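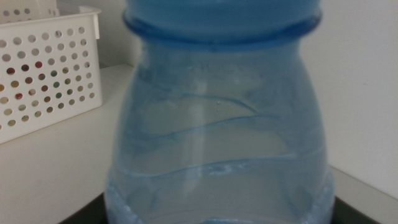
Dunbar Creek Track Group
Minutes of the September general meeting

Opened 7.00 pm in the Dunbar hall supper room. Minutes of the previous meeting were taken as read, with the spelling of Bultstead corrected in item 4.

1. Planting day
What a morning! All 900 tubestock are in the ground between the footbridge and the Bultstead Road gate, and the lomandra on the lower bank already looks right at home. Guards and stakes held up well in Friday's wind (a few leaners near the culvert, to be straightened). Thanks to everyone who stayed on for the mulching, and to the school families, who were terrific.

2. Grivlow loop
The big news of the night. The landholder at Grivlow has agreed in writing to the track crossing the bottom paddock, so the full 9 km loop can finally go ahead. Loud applause. The stile needs to be dog-friendly and the gate kept shut during lambing.
Moved that the group accept the access terms as tabled. Carried.

3. Money
The Cedunent grant of $3,000 has been approved for gravel and signposts. A further $300 came in from the sausage sizzle, our best yet. Two quotes for gravel are in and a third is on its way.
Moved that gravel be ordered once the third quote arrives. Carried.

4. Walk days
Members who came on the last walk loved the new lookout and want it on the regular program. Bring your own water, as the tap at the Grivlow end is still off. Hats and a decent snack too, please.
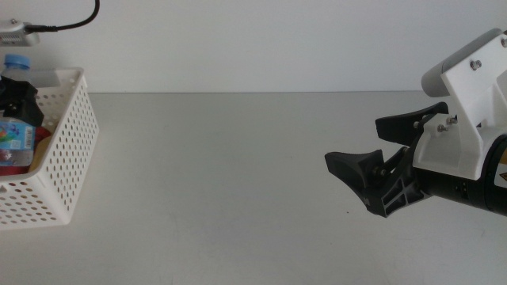 Page last changed: September, 8.40 pm

5. General business
Platypus seen again below the weir, by three separate walkers! Sightings sheet to go up on the noticeboard. The loppers borrowed from the shed are wanted back before the next working bee. Track map to be redrawn with the loop on it.

Meeting closed 8.25 pm. Tea and lamingtons followed.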